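Homework helpers wanted at Adia, starting in September

I run the after-school room at Adia, up on the second floor of the old Stavura building, and I'm looking for two more people to sit with our kids while they get through their homework. We had 72 families sign up this year (I know!) and I can't be at every table at once, much as I try.

You don't need to be a teacher. If you can do fractions, read out loud without rushing, and stay cheerful when somebody asks you the same thing four times, you'll be fine. The kids are 9 and up, and most of them show up hungry, so expect the first ten minutes to be crackers and gossip. 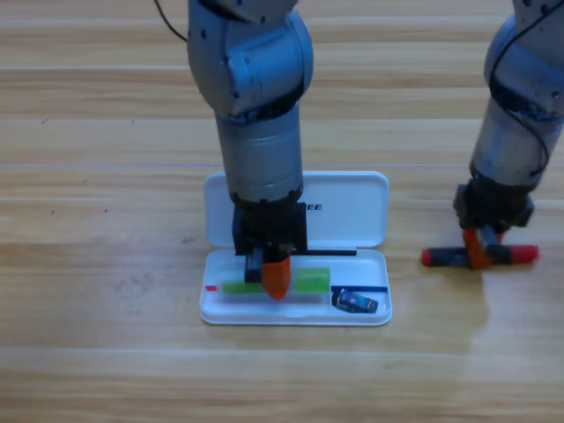

We meet every weekday but Friday, from 3:30 until 6, and I'd love it if you could do at least two afternoons. It's paid hourly, same rate as our summer staff, and I'll send you the details when you write. The Davamero bus stops right out front, and there's free parking behind the bakery if you don't mind a tight turn!

One more thing, you'll need a background check before you start. We cover the cost, but it can take a few weeks, so please don't wait until the last minute.

To apply, drop a short note in the mailbox at 2516 Aebischer or bring it upstairs any afternoon. Tell me which days work for you and which school subject you liked best. No résumé needed.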